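Laundry thread – 2020-06-23

So Kukero has a press release out saying the average household "loses" 133 hours a year to laundry. By lunch it was in two papers and on the local radio, word for word. I've read the thing all the way through, which I suspect puts me in a small club.

First problem. It never says what counts as laundry. Washing? Folding? Standing in the kitchen waiting for the door to click open? I'd like to know before I feel bad about it.

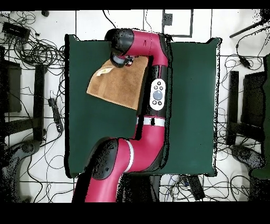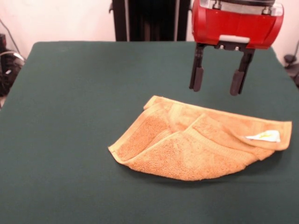 One reply to this already, saying surely everyone knows laundry takes ages and does it matter if the number is a bit off. Fair question, so let me try to answer it properly.

It matters if the number is doing a job. This one is. Kukero sells a wash-and-fold subscription, and the last paragraph of the release is a price list. The bigger the "lost" time, the better the price looks next to it.

Also, divide 133 hours by 365 days. It's less than half an hour a day, for a whole household. Said like that it sounds fairly normal. Said as a yearly total it sounds like a prison sentence.

Next, the sample. 2,601 adults, polled online by Bokuneo in April. Big sample, looks serious. But April! Half the country was at home wearing the same jogging bottoms. Whatever people were doing with their washing that month, I wouldn't stretch it over a year.

And it's people guessing. Ask me how long I spend folding towels in a week and I'll make something up, and I'll make up something bigger if I'm annoyed with whoever left them on the floor. Time diaries exist for this reason. They cost more.

Couples are my favourite bit. The release says most people do "more than half" of the laundry in their home. Most people can't. Well, they can if you count those living alone, but the release doesn't say whether it did. It goes straight to a quote about modern life.

Then there's the 17 per cent who "have argued about laundry". Ever? This week? With whom? I've argued about laundry with a machine in a holiday flat. Put me down as a yes.

I asked Bokuneo for the questions as they were put to people. To be fair they replied the same morning, and politely. They said the tables would go up "in due course". The release went out first, the papers printed it, and the tables can turn up whenever they like because the story's been and gone.

Somebody else points out that Temba did a near-identical survey on ironing a while back. Yes! I went and looked. Same shape exactly: scary yearly total, a bit about arguments, a regional "league table", a discount code. I can't find any tables for that one either.

The league tables are a wheeze, by the way. Darlow comes out as the place that spends longest on its washing, so naturally the Darlow site ran it as local news. How many of the 2,601 live in Darlow? The release doesn't say. If it's 10 people then we've learned something about 10 people, one of whom may have triplets.

I'm not saying laundry isn't work. It plainly is, and it plainly isn't shared out fairly in a lot of homes, and there are proper studies of that which hardly get a mention because they don't come with a code for money off your first bag. I'd much sooner see a page given to one of those.

Nor am I having a go at the reporters, much. If you've got to fill a page by noon and a finished story lands in your inbox with a quote and a headline already in it, I know what happens. I've done it. It was about sandwiches.

What I'd ask for is fairly dull. Link to the questions. Say who paid, in the first few lines and not the last. If the tables aren't out, say they aren't out. It's one extra sentence.

Someone wants to know what my own figure is. No idea, and I'm not going to guess after all this. I might keep a note for a week – start the clock when I pick up the basket, stop it when the cupboard's shut.

Will add the Bokuneo tables underneath if they appear. The washing's finished, so I'm off to hang it out before it rains.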